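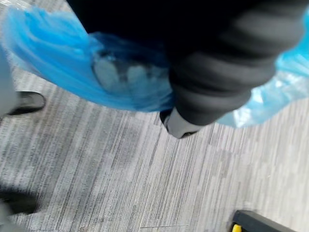

**From:** Kathleen Daly
**To:** station-data list
**Date:** 2019-09-20
**Subject:** Re: Butero rain gauge series, return levels after the 2286 m correction

Pádraig, all,

Replies inline. I have rerun the fits with the corrected file and put the tables in the shared directory under `butero/rev3`. Rev2 should be treated as withdrawn. If you have copied any numbers out of it into the Tanasarn report, please replace them before the text goes to layout.

> On the elevation question, I went back to the paper station cards. Butero is listed at 2286 m on every card after the move, and the lower figure in the metadata file belongs to the old site by the river. Whoever built the file kept the first elevation and applied it to the whole record. This affects the lapse-rate step and so the rain/snow split, which in turn affects the annual maxima in the cold months.
>
> — Pádraig Mac Carthaigh

Confirmed. I checked the code path and the elevation is read once, at the top, and carried through the whole record. The temperature at the gauge was being estimated from Hultell using the lower elevation, so it came out too warm. Events that should have been flagged as snow or mixed were kept as rain, with no undercatch adjustment. The corrected run reads elevation by date from the move table.

The change in the annual maxima is smaller than I expected. Most of the annual maxima at Butero fall in the warm half of the year and were never near the threshold. The ones that did change are nearly all March storms. In those, the daily total goes up once the snow undercatch factor is applied, and in a few years the March storm replaces the summer one as the annual maximum. That moves the upper tail of the fit a little and leaves the middle alone.

> Second point. You have 81 years at Hultell and 81 at Ondora, but I count 62 usable years at Butero. Are we still pooling all three? If so I would like to see the version with Butero left out.

Both versions are now in the directory. `pooled_all` uses the three stations and `pooled_no_butero` uses Hultell and Ondora only. The 62 is right. The missing years are the gap after the move plus the years that fail the completeness rule (any month with more than five missing days in the wet season, or more than ten otherwise).

I did not infill. I know the earlier report did, using a regression on Ondora, but infilled daily values are too smooth at the top end and will pull the shape parameter down. For monthly totals I have no objection to them. For daily extremes I would leave the gaps as gaps.

The homogeneity test passes for the three-station group, though with less room than before the correction. It also passes for the pair, but a test on two stations has very little power and I would not quote it as support for anything.

> Third, the trend. The draft says heavy rain days have increased "across the region." I don't think three gauges let us say that, and the sentence will be the one that gets lifted out.

Agreed, and I have struck it. What the data support is narrower:

- Hultell: increase in the count of days above the 95th percentile over the full record. The sign holds if the first or last ten years are dropped.
- Ondora: increase over the full record, but the sign depends on the start date. Starting after the first dry spell makes it flat.
- Butero: no test reported. The record has a site move in the middle of it and I don't trust any break adjustment we could make with one neighbor at a comparable elevation, and we don't have even that.

I suggest the report gives the Hultell result with its interval, gives the Ondora result with the start-date caveat in the same sentence, and states that Butero was not tested. The word "region" should come out of the heading as well.

On cause, I would keep the report silent apart from one line pointing to the published work. A warmer atmosphere holds more water vapor and the expected direction for short heavy rain is up, but our stations cannot separate that from decade-scale swings in storm track. Readers will want us to say more. We did not do an attribution study and the text should not sound as if we had.

> Last thing: the design people at Tanasarn keep asking for one number for the culverts. Can we give them one?

We can give them one number with a range attached, and I would ask that the two never be printed apart. The table in `rev3/levels.csv` has the 10-, 25-, 50- and 100-year daily totals with 90 percent intervals from the bootstrap. The 100-year interval is wide. It was wide in rev2 too, but the plot used a log axis and it did not look it. I have changed the axis to linear.

Two further cautions on that table:

1. The totals are for fixed observation days, morning to morning. A storm that straddles the reading time is split over two days. The usual factor to convert to a sliding 24 hours is listed in the notes column but has NOT been applied. Apply it once. In the last round it was applied by us and then again by them.
2. The fit assumes the climate of the record is the climate of the design life. I ran a second fit for Hultell with the location parameter allowed to drift with time. The fit is slightly better, by a margin I would not hang anything on. The levels it gives for the end of the record are higher than the stationary ones at all return periods. Both are in the file. The choice between them is a policy question for Tanasarn and we should hand it over labeled that way.

For culverts of the size they described, daily totals are a poor guide in any case. The catchments respond in an hour or two. We have sub-daily data only at Ondora, from the tipping bucket, and that record is too short for anything beyond the 10-year level. I would recommend they take the short-duration figures from the national tables and use ours as a check on the daily end.

Open items:

- Pádraig, could you scan the station cards for the years on either side of the move? I would like to see whether the gauge type changed at the same time. The undercatch factor I used assumes the same unshielded gauge throughout. If a shield was fitted at the new site, the snow correction is too large for the later part of the record and the March maxima will come back down.
- The Ondora file has two days with identical totals, one after the other, both large. It could be a real two-day event or an accumulated reading that was entered twice. I have left both in and flagged them. Removing one does not change that year's annual maximum, but it does change the count of heavy days.
- Units. Rev2 had one column in tenths of a millimeter and the header did not say so. All columns in rev3 are in millimeters.
- The script now stops with an error if a station has more than one elevation in the card table and no move date. It did not before. If it stops on one of your own stations, look at the metadata before you comment out the check.

If there are no objections on the list to dropping the infilled series, I will delete it from the working directory and keep a copy in the archive. Please send table corrections as row and column references against `levels.csv`, since the row order in the PDF is different.

Kathleen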